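From: Wyn Ellis
Date: 05/06/2018
Subject: Re: [upholstery] Water marks on seat fabric

Eleri Edwards wrote:

> I have 12 dining seats to re-cover in the Minik beige and one of them
> got splashed before I had even tacked it down. I dabbed it with plain
> water and now there is a ring. Is the piece lost? I bought the last of
> the roll and Culteck wants 600 for a new one.

Eleri,

I would not order a new roll yet. Rings on that kind of cloth mostly come from wetting one spot and letting it dry from the outside in. The dirt and sizing travel to the rim and stay there. I had the same trouble in February with two chair backs and got both of them clean enough to use. 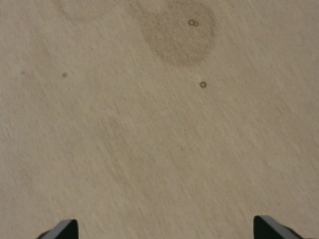
Wet the whole panel evenly, from seam to seam, with a fine mist of distilled water. Lay it flat on a white towel and keep it out of the sun. If the mark is a broad brownish-gray patch on beige, with a rounded outline that is clearer on one side than the other, start on the clearer side and blot inward. Don't rub. Rubbing raises the fibers and you will see it when the light is low.

If it is still there after two rounds, try the Kemeo cleaner at half strength on a scrap first. I have not used the Olaniyan one on anything pale, so maybe someone else can speak to that.

Did you keep the offcuts? The stained piece might still do for the underside of a cushion.

Wyn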